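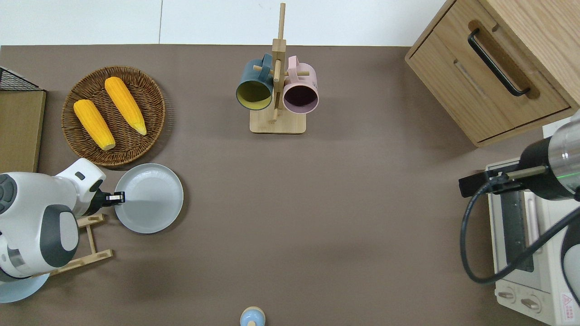

How to try a two-arm robot on dish chores

Plates are a good first test for a home robot. They are stiff, they all have the same shape, and most kitchens have a rack they can go into. They are also hard to pick up off a flat table, so you learn quickly what your setup can do. This page covers the plate-to-rack chore from start to finish, then says where I think machines stand on kitchen work in general.

What you need

Two arms with parallel grippers, mounted on opposite sides of a table
A dish rack with slats
One round plate, not your best one
Two mugs and a mug tree
A few ordinary kitchen things to leave on the table

Step 1. Set the table

Put the rack close to the base of one arm and the plate within easy reach of that arm. Leave other things out as well. A wicker basket with corn in it, a mug tree and a toaster oven all take up room the way they would in a real kitchen. A bare table gives you good numbers that fall apart later.

Check the cables on both arms before you power up. A loop that hangs over an appliance is fine when the arm is still and can snag when it moves. Clip it or give it more slack.

Step 2. Pick one arm for the plate

Use the arm nearest the rack and park the other one. Two arms moving at once doubles what can go wrong, and a single plate doesn't need both.

Step 3. Grip the rim

Bring the gripper down at the edge with one finger outside the rim and one inside. If the plate has a flat rim that sits low, the outside finger will hit the table before it gets under. You can tilt the wrist, or slide the plate to the table edge and grip it there. I tilt the wrist.

Close slowly. Glazed plates slip, and squeezing harder makes them spin. Rubber pads on the fingers helped more than any setting I changed.

Step 4. Lift, turn, place

Lift straight up before you turn the wrist. Line the plate up with the gap between two slats, lower it until you feel contact, then open the gripper. Don't drop it the last inch. If the plate leans, leave it and log the run as a miss.

Step 5. Repeat and write it down

Do 16 runs without moving the rack. On my first set with the Stistora controller, 7 plates went in cleanly. I then moved the rack a hand's width and the count fell to 3. Write down both results – the second one is the one that matters at home.

Step 6. Try the mugs

Hanging a mug means getting the handle over a peg, and the arm often can't see the handle once the gripper is around it. Start by taking a mug off the tree, then work on putting it back.

So can they do the chore yet?

Slowly, with someone standing by. Somkiat Jitpraphai ran the same test on a Pelteck arm and got the same kind of misses I did, mostly at the grip. A person clears a table like this one in under a minute. For now I would trust the setup with plastic plates and a fixed rack, and keep the glasses in the cupboard.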